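Lilen Desk Tidy: README

Last edited 2 November 2025

Hi! This folder is the desk-tidying part of Lilen, the set of two-handed demonstrations I've been putting together with Walter Alvarado since January. If you came for the kitchen recordings, those live in a separate folder called Myung and have their own notes. Everything in here is small stationery going into holders, over and over, done by people with a hand-held gripper in each hand.

What's in it

There are 100 episodes in this release, split over 23 sessions. An episode is one tidy-up from start to finish: items on the table, hands come in, items go into the holder, hands back off. Each one has the head camera video, the pose of both grippers, how far open each gripper is, and a one-line text instruction. I wrote the instructions myself and tried to keep them the way a person would say them ("put the glue and the highlighter in the organizer"), so please don't expect a fixed template. Some say glue, some say glue stick. I left that in on purpose.

The folders go session, then episode, then the streams. Timestamps are all on the head camera's clock. If you load the gripper poses and they look shifted by a beat, you're probably on the old loader, so grab the one in tools/ and try again before you write to me!

How we record

The person wears the head camera and holds both grippers the whole time. We lay the items out before each episode and move them between episodes, turning them, swapping sides, sometimes nearly touching. The near-touching ones are my favorites, because you get to see how people sneak a finger in between two barrels (everybody does it differently, and Kanako Yoshida has a sideways approach I still can't copy).

Rules for the person recording:

Start with both grippers open and in view.
Go at your normal speed. Slow and careful looks weird in the data.
If you drop something, pick it up and carry on. Don't restart.
Either hand can do the picking. Passing from one hand to the other is fine.
Say "done" out loud when you finish, then hold still until you hear the beep.

Drops are kept and flagged in the episode notes with the word drop. I went back and forth on this with Walter, who wanted them in their own split. For now they're mixed in and you can filter them yourself.

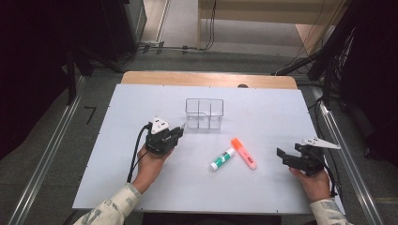
Glue stick and highlighter laid out with the clear organizer, both grippers in hand.

Known problems

The clear organizer is hard to see against the white top. That's partly why I like it, but if you're running a depth model over the video, check a few outputs by eye first. The inner walls come and go.

Gripper tracking drops out when the marker on top gets turned away from the camera, mostly during sideways grasps. Gaps are filled by interpolation and marked in the valid column. In 3 episodes the gap was too long to fill, so those have valid set to 0 for a big stretch. I'd skip them for training.

There's no audio in the release, so you won't hear the "done."

Splits

Train and test are split by session, never by episode, so the same layout run doesn't land on both sides. Version 2 of the split file is the one to use. Version 1 had a session listed twice (my mistake, sorry!).

Using it

Fine for research and teaching. If you train something on it, I'd love to hear how it does on the organizer episodes, even if the answer is "badly." We tested an early copy with the Zallus policy code at the Fidville lab and it loaded without changes, but I haven't tried much else.

Still to do: better notes on the left-handed sessions, and a smaller sample download for people on slow connections.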